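Last updated: December

4. Cleaning and Care of the Trarotby Marble-Pattern Table Top

4.1 Before first use

1. Remove the protective film from the top. Pull slowly from one corner at a low angle.
2. Wipe the surface with a soft cloth and warm water.
3. Check that the edge band is seated along all four sides. If a section lifts under light finger pressure, do not load the table. Contact Sutanto parts service and quote part number 749.
4. Leave the table unloaded for 27 hours after fitting a replacement edge band.

4.2 Daily cleaning

1. Clear the top of dishes and utensils.
2. Brush off crumbs with a dry cloth.
3. Wipe with water and a few drops of dish soap. Work along the length of the table.
4. Wipe again with clean water, then dry. Do not let water stand against the edge band.

CAUTION: Do not use scouring powder, steel wool, bleach or any cleaner containing acetone. These dull the finish and cannot be polished out.

4.3 Stains

Tea, coffee and beet juice: apply a paste of baking soda and water, leave for five minutes, then wipe off. Repeat once if needed.

Grease: use undiluted dish soap on a damp cloth.

Ink: dab with rubbing alcohol on a cotton pad. Test first on the underside – the printed layer is the same on both faces.

NOTE: The veining is printed and varies from one top to the next. Light gray or coral lines that look like cracks are part of the pattern. A true crack can be felt with a fingernail.

4.4 Heat and load

1. Place a trivet under any pan taken directly from the stove or oven.
2. Do not stand or sit on the table.
3. Keep table-clamped grinders and vises off the edge band. Clamp pressure splits it at the corners.

Metal tableware may be set directly on the top. Lift it to move it. Dragging a fork or the base of a bowl leaves fine scratches, most noticeable in low light.

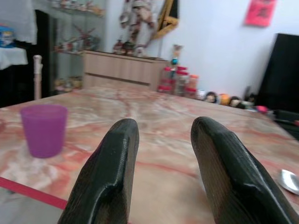
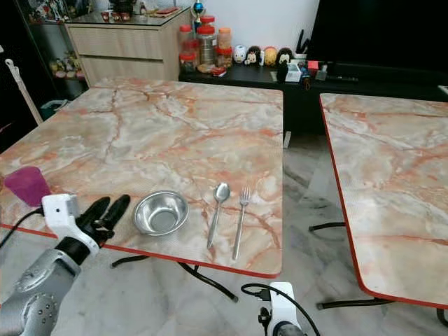

Fig. 6. Marble-pattern top with red-toned edge band. Steel bowl and fork shown in the second view only, spoon in both.

4.5 Spare parts

Edge band, full set: 925
Touch-up wax, pale pink: 927

Section revised by Nafula Mwaipopo

2 comments | 14 shares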